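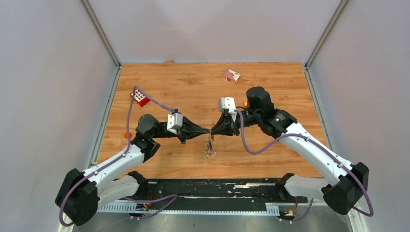 *The bundle, held up over the table. Multicoloured, tangled, thin.*

**How to separate fine strands without snapping them?**

I have a small knot of thin strands in several colours, possibly with beads on. There is a tan and dark section in the middle, some red, and a bit of green at the lower end. Pulling on the loose ends has only made the middle tighter. I would like to keep every strand whole. Is there a set order of work?

*Trultport*

---

**Kwame Ansah** (211 points)

Stop pulling the ends. Tension closes the knot.

1. Lay the bundle flat on a plain, pale cloth. Wood grain makes thin strands hard to follow.
2. Push the middle inwards from both sides until it slackens.
3. Put a blunt needle into the widest gap and open it by a millimetre or two.
4. Follow one colour at a time, starting with whichever lies on top. Pin it aside once free.

For metal chain, a drop of light oil at the tightest point helps. Keep oil off thread. Allow 20 minutes before deciding it can't be done.

---

**Quaye** (759 points)

Agree with the above, except that I pin the bundle at one end first. A cork mat is good for this. If the strands are beaded, check the holes for sharp edges before sliding anything through.

---

**Homska**

talc works on chain, also try shaking it in a jar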